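# Kellura opens pre-orders for the Sostura coin wallet

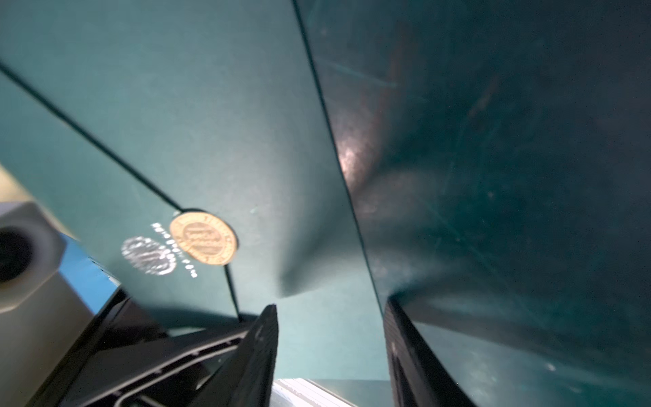
*A brass-coloured coin with a raised rim on teal material.*

2026-09-29

Kellura, the small leather goods and stationery firm, has opened pre-orders for the Sostura, a slim wallet made for people who still carry change.

The Sostura has 2 pockets: one for folded notes and one for coins. The coin pocket opens flat, so that small change can be picked out at a till without tipping it into the hand. It holds about 40 coins of mixed sizes.

Kellura began work on the wallet in June, after customers at its Rodeck shop asked for something thinner than the firm's zipped purse. Early versions used a stiff board between the pockets. The board was dropped when it made the wallet too thick for a shirt pocket, and the final design relies on stitching alone to keep its shape.

"We sell a lot of card holders, and people kept telling us they had nowhere to put their coins," Kellura said in a statement. "The Sostura is for them. It is also a decent place to keep a token or a medal that you don't want rattling about with your keys."

The wallet will be sold in teal, grey and dark red. It is cut and sewn at the Harahap workshop, which also makes Kellura's pencil rolls and passport covers. Repairs to the stitching are free for 2 years from the date of purchase.

Orders can be placed at the Rodeck shop or by post. Wallets will be sent out in the order that requests come in. Trade buyers should contact the Kellura press and sales desk for samples and a price list.

**Ends**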